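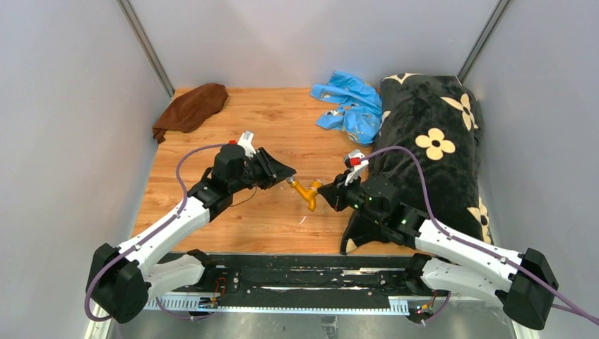
Wohin mit dem kleinen Messinganschluss, wenn der alte Wasserhahn längst weg ist? In die Dose mit den Armaturenteilen, und zwar mit einem Zettel dran, zu welchem Gewinde er gehört.

Hallo zusammen,

danke für die vielen Antworten auf meine Rundmail zum Ausmisten! Auf diese hier muss ich doch noch mal eingehen, weil sie mir so aus der Seele spricht:

> Bei uns in Revotville liegen immer dieselben Sachen herum: ein Lappen,
> eine zerknüllte Tüte, irgendein Rohrteil und ein Kissen, das
> überall im Weg ist. Ich räume alles weg, und am nächsten
> Abend geht es von vorne los. Wie macht ihr das? Und wascht
> ihr Plüschkissen in der Maschine oder lieber von Hand?

Ja, genau die Mischung kenne ich! Ich nehme mir inzwischen immer erst das Weiche vor. Lappen ausschütteln, zusammenlegen, fertig (oder ab in die Wäsche, wenn er riecht). Tüten streiche ich glatt und falte sie zu Dreiecken, davon passen bis zu 28 in eine Schublade, ich hab's beim Umzug nach Pimentel mal aus Langeweile ausprobiert.

Beim Kissen kommt es auf den Bezug an. Schwarzer Plüsch mit hellen Blüten zieht jeden Fussel an, da gehe ich mit der Kleiderbürste drüber, immer in Strichrichtung, und waschen nur, wenn das Etikett es erlaubt.

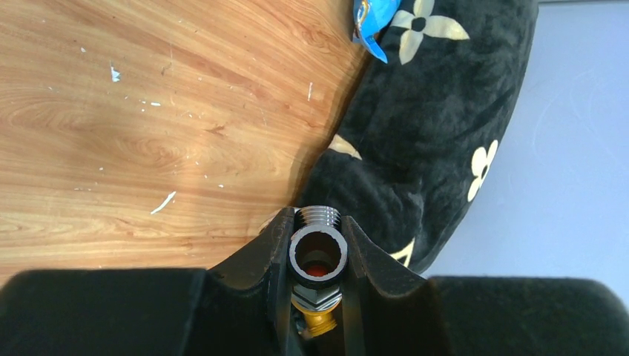

Kratzer auf Holzoptik

Dazu kamen gleich mehrere Fragen. Kleine weiße Macken fülle ich mit Wachs aus dem Reparaturset, zwei Farbtöne mischen, abziehen, mit einem weichen Tuch drüber. Bitte vorher an einer Stelle probieren, die man nicht sieht, mein erster Versuch war viel zu rot! Und Rohrteile aus Metall lege ich auf so einer Fläche seitdem immer auf ein Tuch. Kissen, Tüte und Lappen können ruhig direkt auf dem Boden liegen, bis man Zeit hat, die zerkratzen ja nichts. 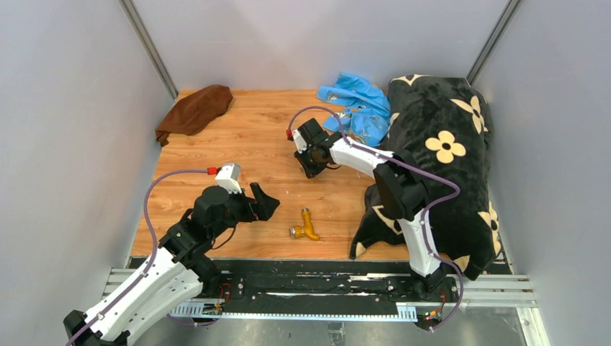
Was ich mir noch angewöhnt habe: das größte Stück zuerst wegzuräumen. Danach sieht es gleich nach halb so viel Arbeit aus, und ich habe Lust auf den Rest. Wer im Oktober zum Tauschtisch nach Wulodport kommt, kann mir gern einzelne Fittings mitbringen, am liebsten Messing. Tüten habe ich wirklich genug.

Liebe Grüße in die Runde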